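Ticket 487 -- Guest Wi-Fi drops on upper floor, Flirnwood guest house
Status: Closed
Opened: Thursday, December 22, 2022
Site: Kemadstead
Logged in: Trakex

Reported fault
Devices in the upstairs bedrooms lose the connection and rejoin within a minute. Ground floor not affected. Wired till and office PC not affected. Fault first noticed in November, after the broadband router was replaced.

Checks made
Line tested at the master socket. No errors, speed as expected. Router log shows no loss of service at the times reported, so the line was ruled out.

Upstairs access point restarted. Drops continued. Cable from the office switch to the landing tested end to end, all pairs good. Power supply swapped for a known good one, no change.

Signal checked in each bedroom with the doors shut. Strong in every room, including the double at the far end, where most of the complaints came from.
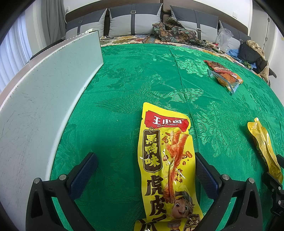 Address leases were looked at next. The new router was handing out addresses on the guest network, and so was the old Kemppainen box still fitted in the office cupboard. Both used the same range. When two devices were given the same address, one was pushed off until it asked again.

The ground floor access point was on a separate port and only ever heard from the new router -- this explains why the fault stayed upstairs.

Fix
1. Address service turned off on the Kemppainen box. Box left in place as it still feeds the door entry panel.
2. Lease time on the new router set to 12 hours. It had been 2.
3. Upstairs access point restarted to clear old leases.

Result
Laptop left running upstairs for 60 minutes with a constant ping to the router. No replies lost. Log clear of address conflicts.

Outstanding
Door entry panel to be moved to the new router at the next visit -- separate ticket needed. Label the spare port on the office switch.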